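October 30, 2023

I've been putting off the equipment budget for next year, so I sat down with Venkatesh Shenoy this week and we went through it line by line.

The hand-held grippers are the main cost. Bikmont quoted us $1,146 each, and we want 10 more. I'd asked for a price on 30 as well, but the discount didn't start where I'd hoped. Flinitz came in cheaper per unit and charges extra for the finger pads, and we go through a lot of pads. Over a year it comes out close to even. Corrado Lombardi would sooner stay with Bikmont so the spares are all the same, and I agree with him.

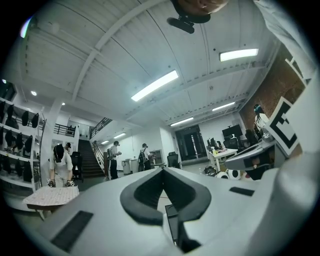

*Grippers in use on the main floor, with the shelving and stairs behind.*

Storage is the other thing. I priced another tall shelving unit and a few more office chairs, and neither is much money next to the grippers. Spare markers we can print ourselves.

I've left three lines blank for now: freight, insurance and repairs. Repairs is the hard one to guess. Last year I put in a figure in February and had to change it twice.

Venkatesh is writing back to Bikmont to ask about freight on 10 units. If the answer is reasonable I'll put the order in.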